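Session 4 handout: gathering demonstrations by hand
Prondorico short course, Serkby. Notes by Mortimer Kapoor

So, last time we talked about what the policy needs to see, and I waved my arms a lot. Today you get the hand-held gripper and you make the examples yourselves. I love this session! It's the one where people stop treating data as something that arrives in a folder.

The task is cloth in a basket. You carry the gripper in, close on one piece, lift it clear and put it down on the table. Then you open the fingers and hold still for a moment before you stop the recording (I'll come back to that). One go, start to finish, is one episode. Each pair does 30 episodes, then swaps hands so that your partner does the next lot.

Start with the fingers wide open and the table in view. Please don't start already hovering over the cloth — the approach is half of what we're trying to teach.
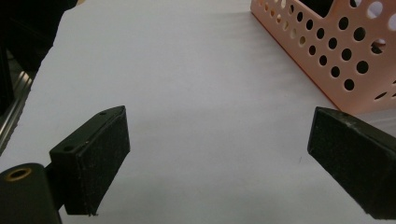
Fig. 1. Fingers open over the table, basket at upper right.

Look at your pads before you begin. They pick up lint, all of them do, and a bit of it is fine. What I don't want is a pad that has peeled so far that it drags on the table, and if you think yours is getting there, tell me and we'll swap it between episodes. Don't swap it in the middle of one.

A few things I'd like you to do, in no special order. Move at the speed you'd use to pick up a cup of tea you cared about. Vary where you come in from. Shuffle the cloth between episodes, and properly, with your free hand, not a polite little nudge. If you miss a grasp and try again, keep the episode and mark it "retry" on the sheet. If you drop the cloth outside the table, mark it "fail" and keep that too (yes, really, we'll use them in session 6). Only bin an episode if the recording itself is broken.

On choosing a piece: decide before you move. Last September's group got through 363 episodes in an afternoon, which I was very proud of until I watched them back. In 40 of them the gripper sets off towards one piece, dithers, and goes for another. A person can see what was going on there. The learner only gets the motion, and it will learn the dithering quite happily.

Soft things on top of other soft things are where it gets interesting. Pale cloth on black is kind to you, as you can tell where one piece stops. Black on black isn't, and you'll find yourselves poking about. Aim for a raised fold if there is one, get a finger on each side of it, and close.

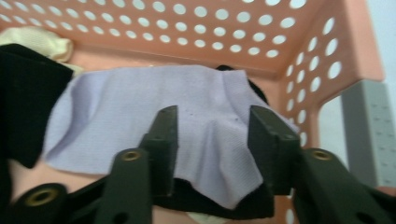
Mortimer Kapoor's advice is fine for a ridge that stands up nicely, but I'd want plenty of flat pieces in the set as well, otherwise the thing learns to wait for a fold that never comes. — Coler

Fair point, and I've left it in from the shared draft for you all to read. So: at least ten of your thirty with the top piece smoothed flat. They'll be slower and you'll swear at them. Slide one finger along the basket floor and pinch up a bit of edge.

About holding still at the end. When we cut the recordings up, the script looks for a quiet stretch to find where an episode finishes. No quiet stretch, and it glues your episode to whatever you did next. Count to two in your head, then stop.

Before you leave, copy everything to the course drive, check that the number of files matches your sheet, and write your initials on the sheet (I had one with no name on it last year and it's still on my desk).

For next time, watch five of your partner's episodes and write a line on each: which piece, where the grasp landed, anything odd.

Related items
Session 3: What the policy sees
Session 5: Cutting and labelling episodes
Session 6: What to do with failures
Episode sheet, blank (form 3294)
Reading list: the Schumacher notes on grasping cloth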